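Robot arms pack gift bags at Pradametti open day

Posted 1/6/22

Families who came along to the Pradametti workshop in Arboleda for its winter open day got to see a pair of robot arms at work on a job most of us do at the kitchen table every December, namely filling gift bags with candy.

The workshop opened its doors to the public for one afternoon, and 173 people signed the book at the front desk, which the staff were delighted with (last year it was 129, and that was with better weather). There was coffee, there was a very good lemon cake, and there were benches set up along the side so that smaller children could stand and see what was going on.

Most of them went straight to the packing station, and it was easy to understand why. It has been done up with big hand-drawn peonies and moths on the walls and roses on the tabletop, and it looks a good deal more cheerful than people expect a robot workshop to look. The two arms stand on either side of the table, with the bag toward the back and the packets of candy spread out in front of it.

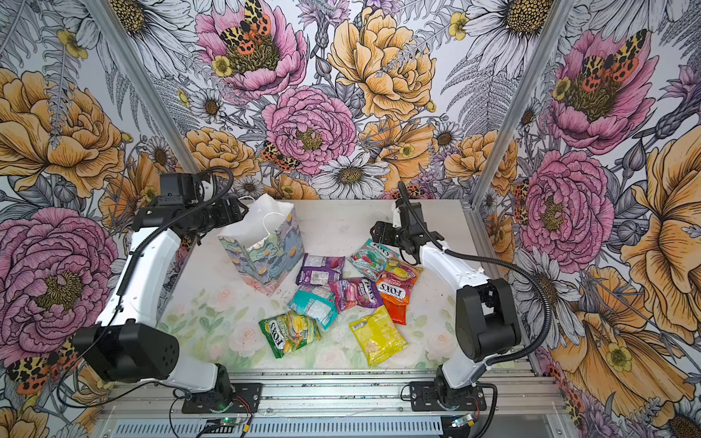 Nigel Haslam, who runs the workshop and gave most of the talks himself, told visitors that candy is harder than it looks. A box has flat sides and stays where you put it, he said, but a packet of hard candy slides and crinkles and never lies the same way twice, and the handles on a gift bag like to get in the way just when you need them not to.

"People see two arms and a table and they think we must have finished years ago," he said. "Then they watch one try to get hold of a wrapper by the corner, and they start rooting for it."

They certainly did. There was a good deal of cheering from the benches, and one little girl asked whether the arms were allowed to eat any of the candy afterward. Mr. Haslam told her that they had never asked.

The demonstration ran several times over the course of the afternoon, each one lasting 14 minutes with time for questions at the end. Parents mostly wanted to know how the arms are taught, and the children mostly wanted to know if they have names. The station as a whole is called Momon, but the arms themselves are just left and right for now, and a suggestion box by the door was filling up nicely when this reporter left.

Visitors could also walk through to the back room, where older projects were laid out with handwritten cards, and talk to the staff from Esmont, the neighboring firm that helped with the wiring and lent the extra chairs.

Pradametti hopes to hold another open day before the summer, and school groups are welcome to write in ahead of time. Mr. Haslam asks that groups keep to 14 children or fewer so that everyone gets a turn near the front. Anyone who left a green scarf on the coat rack can pick it up at the desk.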